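ホーム > くらしの相談室 > 家電・道具 > みんなの回答

洗濯物をたたむ機械、もう家で使えますか
投稿:Irkano 7月

共働きで子どもが三人、夜の9時を過ぎてから洗濯物の山に向かう毎日です。床掃除は丸い掃除ロボットに任せていて、本当に助かっています。それなら次は布物も、と欲が出てきました(笑)。タオルや風呂敷くらいなら、機械がたたんでくれる時代になったのでしょうか。置き場所は押し入れの下の段、予算は15万円くらいまでで考えています。

Toltura さん
まだ無理だと思います。乾燥機を買うほうが早いです。

Skandisach さん
毎晩おつかれさまです。うちも以前は同じ状態でしたので、お気持ちはよくわかります。私は縫製工場に39年おりまして、裁断や運搬はずいぶん機械に助けてもらいましたが、柔らかい布の端をつまんでそろえる仕事は、最後まで人の手に残っていました。布は置くたびに形が変わりますからねえ。腕が2本ある機械で布を扱う研究はあちこちで進んでいるようですけれど、家庭で気軽に買えるものを、私はまだ知りません。 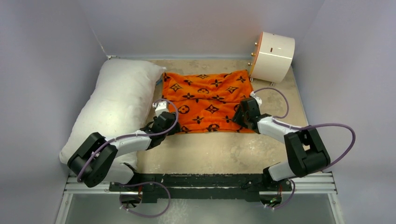 柄物の布の手前側に寄せた左右の指先。左は白い枕。

布が一枚きりで、平らに広げてあれば、見込みはあるように思うんです。ご家庭の山はくつ下も肌着も混ざっていますでしょう、そこが難しいところで。当面は、タオルだけ同じ大きさにそろえて、たたまずにくるくる丸めてかごに立ててみてはいかがでしょう。これなら下のお子さんにも手伝ってもらえますよ。

お問い合わせ | © くらしの相談室 | ページの先頭へ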